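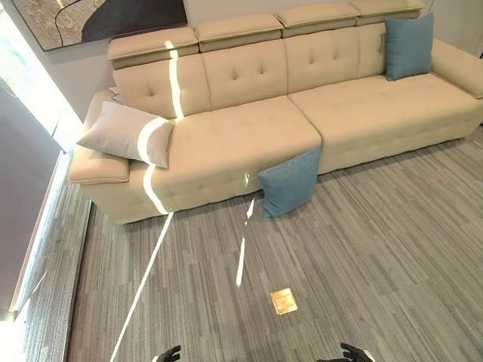
The sofa and cushions used for the tidying task at the Varkdale open day.

The Varkdale open day is a yearly visit to the Varkdale household robotics workshop, held in November, when the doors are opened to neighbours, students and anyone else who fancies a look. It was started by the engineer Kha Lưu, who felt that people ought to meet the machines in something like a sitting room, with a carpet underfoot and a picture on the wall. The first one drew 19 visitors, and a recent one 2,606.

The best loved part of the day is the sofa task, known in the programme as Furnano, in which a robot is asked to put throw pillows back in their places. Cloth is dealt with too, and this half of the demonstration goes by the name Trultavley.
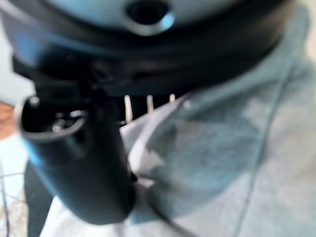

Close view of a black gripper finger beside soft gray-blue fabric.

Fabric is a good deal harder for a machine than a box or a cup, as it folds and bunches wherever it likes, and the guides are always very happy to talk about this at length (do leave time for it!). 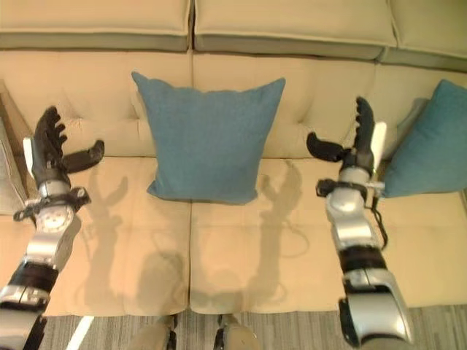 Visitors may ask for a round to be repeated, and the staff nearly always say yes. Tea is served in the Đoàn room until four in the afternoon, with the guides joining in once the last round is over.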